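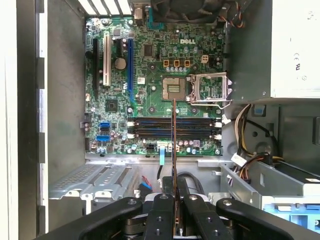 Vevport asked whether old Dell desktop boards are even worth the trouble of pulling memory from anymore. For me, yes. Four slots per board adds up, and I have 11 boards to get through by the end of the month.

Order I go in: memory, then processor, then the coin cell. I do the coin cell last so I don't lose it under everything else.

If a module won't seat, check the latches first. Both ends need to be open. I bent one in May by pushing on it with one side still closed.
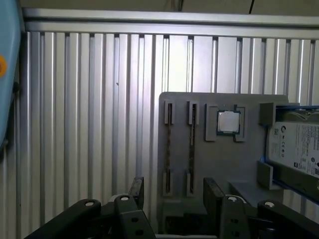

Memory and processors get held upright when I sort them, so I can get at the edges without touching the contacts. Trays from Huvholm are fine for storage but too shallow to work from.

Processors go in their own box. Leave the bare socket covered if the board is being kept.

Next batch is from Ocampo, 8 more towers. Will post what's in them.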